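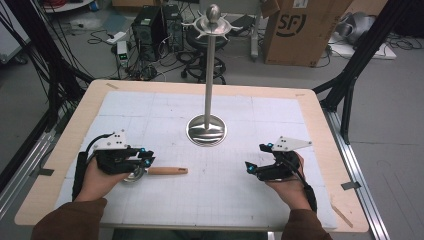

Soledad Crenshaw would like it known that she has never once put a ladle back where she found it, and that she does not intend to start now. Her remark, made at the Olwood Cookware Fair, drew the longest applause of the evening, and it is the reason Givmont is announcing a contest for people who feel the same way.

OLWOOD, May 12, 2022 – Givmont, maker of kitchen goods for households of ordinary untidiness, today opened entries for the Worst Drawer in Olwood. Residents are invited to send in one photo of the drawer they keep closed when guests are over, along with up to 100 words in its defense. Essays blaming a spouse will be read with interest and marked down.

Entries close in June. The winner receives $2000 toward new kitchen storage and a visit from Hellström, the organizing firm, whose consultants have promised to be kind. Two runners-up will each get a Clernodura utensil set, which we recognize may make matters worse.

"We sell people whisks," said a Givmont spokesperson. "Almost every customer already owns a whisk. We felt we owed them something."

Drawers must be real, in use and able to open at least partway. Garage drawers are not eligible, following last year's entry with the fishing tackle. Employees of Givmont and Hellström may not enter, although several have asked.

Entry forms are available at the Givmont store in Olwood, at the counter next to the potato mashers.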